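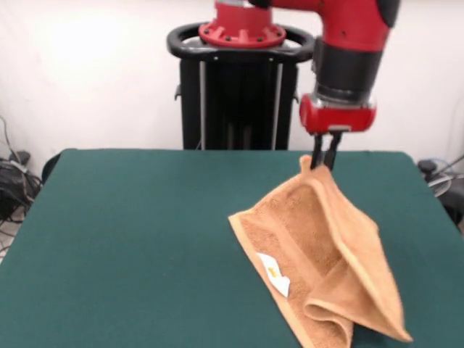

Figure 2. A tan terry towel with a smoother woven border along its hems.

4.2 Towel Reuse and the Doorknob Card

Hotels have asked guests to reuse their towels for decades, and guests have said yes for just as long, mostly on surveys. We compared stated and observed reuse at two properties, Gavatton and Golldale, during May. Each guest received one of two cards. The first appealed to the planet. The second gave the laundry schedule in plain type and left the planet out of it.

Of the 2,000 cards printed, 900 came back with the short questionnaire on the reverse filled in. Nearly all of these respondents described themselves as careful with water. Housekeeping logs describe them less kindly. The gap between the two sources was widest at Gavatton, where the pool is free and the towels are stacked by the door.
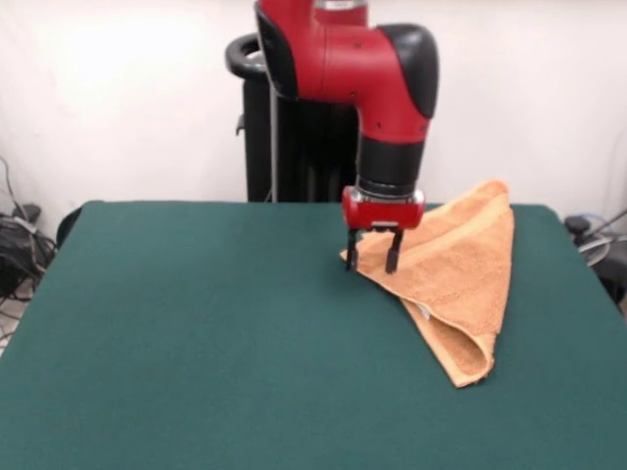 Towel color proved to be a nuisance variable. Golldale changed suppliers partway through the month, and guests given colored towels kept them longer than guests given white ones. We doubt this reflects a moral awakening. Makeup shows less on darker cloth, and the Welen scale of perceived cleanliness (Section 3.1) predicts much the same result without any appeal to virtue. The Shen correction for length of stay narrows the difference but does not remove it.

Card wording had no effect we could detect at either property.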